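Thu 20 July

Dye bench, second go at the indigo. Yesterday's vat sulked at pH 9 all afternoon, so I gave it more lime and left it alone. Bronze skin on top by ten this morning, smells like a barn, which Montserrat Zavala calls progress. She does not work at this end of the room.

400 g of Pluta cotton scoured, three dips each, 84 seconds per dip. Swatch 6 is still patchy. Blaming the scour, as is traditional.

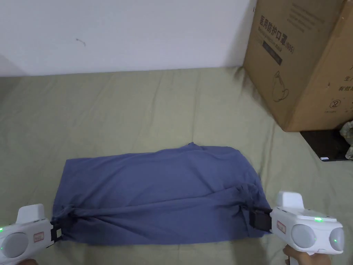
Blue-gray cloth on the green sheet.

To do: order more lime, relabel the Bikia jars (two say "NOT this one"), try a longer scour on swatch 7.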